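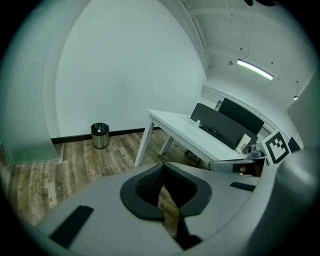 4. Fitting the pads and tracking marker

Read this section through before you loosen anything. It covers the Jinlow handheld gripper, shell version 2, printed in light gray. If you printed the older Zover shell, the screw holes sit farther forward and you need the drawings in the back of this manual.

You will need:
2 mm hex driver
Isopropyl alcohol and a lint-free cloth
Marker sheet, printed at 100 percent on matte paper
Double-sided tape
USB cable and a laptop with the Clornov logger installed

4.1 Pads

1. Unplug the gripper from the laptop.
2. Open the fingers fully and set the tool on its back on a folded towel.
3. Wipe the pad seats with alcohol. Let them dry for five minutes.
4. Press each pad into its seat from the center outward. The edge should sit flush all the way along.
5. Close the fingers by hand, slowly. They should meet without twisting.

Note: Pads from the first batch were cut a little wide. Trim the long side with a sharp blade if yours bunches up at the corner.

CAUTION: Never pull the trigger with the linkage cover off. The return spring is strong enough to pinch a finger badly.

4.2 Marker

1. Cut out the marker and leave the white margin on all four sides. The software needs the margin to find the black border.
2. Tape the marker to its plate. Start from one edge and smooth toward the other so no bubbles are left under the paper.
3. Screw the plate to the bracket with two M3 x 8 screws. Finger-tight plus a quarter turn is enough – the inserts will spin out of the plastic if you force them.
4. Check that the marker stays in view of the camera with the fingers open and closed.

4.3 First check

1. Plug in the cable and start the logger. The firmware number shown at the top should be 107 or higher.
2. Set the image width to 512.
3. Open and close the fingers through their full travel 19 times at an even speed.
4. Press Save Range. The logger writes the open and closed positions to the settings file.

If the message "marker lost" comes up, look for glare first. Ceiling lights are the usual trouble with glossy paper or clear tape over the print. Turn to face another way and run the check again. If the message stays, go back to 4.2 and measure the printed marker with calipers.

Note: The saved range belongs to one tool. Builders with a pair should run the check separately for each and label the files left and right. Mixed-up files give finger positions that look nearly correct, and the fault is hard to find later.

4.4 After the check

Recheck the plate screws after the first hour of use. Replace the marker when a corner lifts or the black begins to scuff.

Corrections to this section go to Abelardo Cáceres at the Jakab workshop, bench hours Saturday from 10 a.m. Bring the settings file with you.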